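Home | Products | Support | Newsroom | Contact

Clirura stops shipment of Rollport gripper fingers after fault in grip release

Liew, 12 September 2022 - Clirura announces today that it has stopped the shipment of soft finger sets for the Rollport hand-held gripper and asks all customers to check the sets they already have. The reason is a fault in the finger joint, which can let a held object slip when the handle of the gripper is turned to the side. No person has been injured.

The fault concerns 3,388 finger sets. All of them were made after the company changed the supplier of a small spring inside the joint. In some sets the spring loses part of its force after longer use. The fingers still close and they look normal, but the pressure on the object becomes weaker. The user may not feel this in the hand.

Clirura learned of the problem from a customer who records table and kitchen tasks for robot training. A ceramic bowl fell from the fingers while it was being moved to a shelf, and it broke on the floor. The customer sent the finger set back to our workshop in Liew, where our technicians could repeat the fault. We then tested 30 more sets from our own stock, and six of them showed the same weakness.

"We should have found this before the sets left our building," said Fikri Santoso, head of product safety at Clirura. "Our test at the end of production was made with a straight pull only. In daily work people turn the wrist, they lift a spoon at an angle, they reach over other things. We did not test enough for this, and I apologize to our customers for it."

Handles, electronics and mounting parts of the Rollport are not affected. Recordings that were made with a weak finger set can still be opened and used as before. However, we recommend that teams look again at those recordings where an object was dropped or where the grip had to be repeated, and decide for themselves if they want to keep them.

Kitchen tasks need special attention. Thin handles of spoons and other tools give the fingers only a small surface to hold, and a loss of pressure is noticed there earlier than with a box or a bottle.
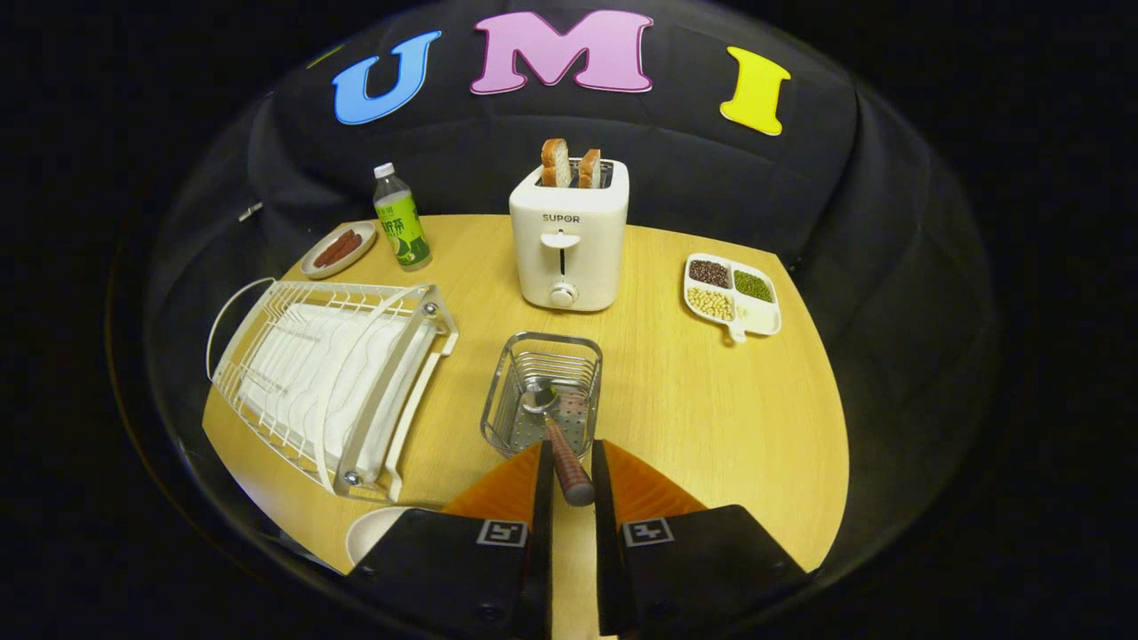 What customers should do now

1. Stop using the finger set for glass, ceramic, knives and anything hot until the check is done.

2. Close the fingers around the handle of a metal spoon, lift it and turn the wrist slowly to both sides. Hold it for 30 seconds. If the spoon moves between the fingers, take the set out of use.

3. Write to Clirura support with the serial number of the set. It is printed on the inner side of the mounting plate.

4. Please do not open the joint or tighten the spring yourself. The spring is under tension and can jump out.

Also sets that pass the check will be replaced free of charge if their number is on our list. Customers who bought through our distribution partner Lelladeck can send the old sets to the same address as before. Lelladeck has received the full list of serial numbers and is contacting its buyers directly.

Replacement and next steps

The new finger sets use the spring of the earlier supplier. Each joint is now tested with a turning movement under load before it is packed. Delivery of the replacements begins this week with customers who work with breakable objects - the others will follow in the order of their messages. We expect to finish the exchange in November.

Clirura will publish a short technical report about the fault when the tests on the returned sets are complete.

About Clirura

Clirura develops hand-held grippers and accessories for research groups and companies that collect data for robot learning. The company has its workshop and its offices in Liew.

Related news

- Rollport user manual: new chapter on daily checks
- Lelladeck becomes distribution partner of Clirura
- How to clean soft fingers after kitchen tasks
- Changed opening hours of the support desk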